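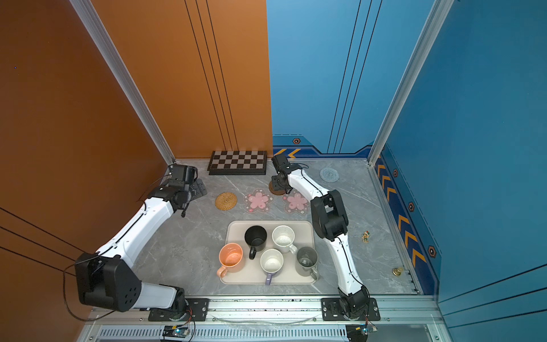

Recording demonstrations for a two-arm cell: mugs and coasters

Written by Isauro Sandoval, with corrections from Niilo Huttunen
Last changed 2026-07-14

This page explains how we record examples for the mug and coaster task, which we call Lenport in the file names. It is meant for a person who can already move the arms by teleoperation and now must produce data that a policy can learn from. If you have not driven the arms before, please do the practice page first and come back.

The task is simple to say. Mugs start on a tray near the front, coasters lie further back, and at the end there should be a mug on a coaster, standing upright. One episode is one mug. We tried in November to record the full table in one episode, and the training went badly, so now we keep the episodes short and let the task text say which mug and which coaster.

Before you start

Switch on the arms and leave them in the rest pose until both control boards under the front rail show their lights. Open Zudis, our recording program, and check that the joint values change when you move each leader arm a little. If one arm shows a flat line, stop there. I once recorded a whole morning with a flat line on the left gripper, and we could keep none of it.

Look at the fixed camera view next, not only at the table. The whole work surface should be visible, from the tray to the back wall, and also both grippers when they are in their rest pose. If the camera was touched, load the reference picture in Zudis and adjust until the back corners match.

Setting the objects

Put the tray in the center foreground, between the two arm bases. The mugs go on it close together, and they should be different in kind. We use a steel one, a black one, a speckled one, a peach-orange one and a white one with a lavender handle. The stain inside the orange mug can stay. A policy that has seen only clean mugs may have trouble in a real kitchen.

Turn the handles between episodes. This is the most important thing in this section. When all handles look in the same direction, the policy learns this direction and nothing else. Let some of them hang over the edge of the tray, because people put mugs down in this way too.

Coasters are spread toward the back. Use different surfaces: woven rattan, knitted, dark brown, and the translucent ones with the cherry blossom. The blossom coasters match each other, and with them the text must say "left" or "right". Do not write only "the flower coaster" when both are on the table. Iker Aranda found 3 labels of this type in the last set, and each of them had to be checked by eye.

Some objects have no part in the task. The checkerboard lies at the back wall, and at the right side there is a little figurine and a small brass bell. Leave them in the cell. You may move the figurine and the bell from one block of episodes to the next, but the arms should never touch them. The checkerboard stays where it is.

Recording one episode

1. Bring both arms to the rest pose. Type the task text, for example: "put the steel mug on the dark brown coaster".
2. Start the recording, and wait one short breath before you move.
3. Choose the arm which has the easier path to the mug. The other arm stays at rest, except when it must hold something.
4. Approach the mug from above and close on the rim or the handle. Both are fine, but decide before you go down. A grasp where the operator changes his mind in the air teaches hesitation.
5. Lift until the bottom of the mug is clear of all the others, then go back toward the coaster at a steady speed.
6. Stop for a moment above the coaster, with the gripper directly over it. Then lower.
7. Open the gripper fully, go straight up, and return to rest. Stop the recording only when the arm is still.

Step 6 looks unnecessary, but Valtteri Rautiainen compared the results with the pause and without it, and the placements were clearly better centered with it.

When both arms are needed

If a coaster is partly under the right arm in the camera view, the left arm can often reach it from its own side. Cross the arms only if the task text asks for a handover. In a handover the mug should be given near the middle of the surface, and the giving gripper opens after the receiving gripper is closed – never in the same moment.

Mistakes: keep or delete

A small miss that you correct at once is good data. Keep it and mark it "recovery". Delete the episode if a mug falls, if the tray was pushed more than 2 centimeters, or if your hand came into the cell. Also delete it when you forgot what you were doing. It happens to everybody after the second hour, so change operator before that.

Saving and checking

After each block, play back 5 episodes at double speed. Look at the gripper signal together with the video; closing should come at the same time in both. Then press Upload, and the block goes to Pristia for storage. The program rejects an episode without task text, but it accepts a wrong text, so read it again.

The present set has 655 accepted episodes. More are wanted with the left arm and with the knitted coaster. Joonas Rissanen keeps the list of missing combinations; please take your next block from there and write your initials beside it before you begin.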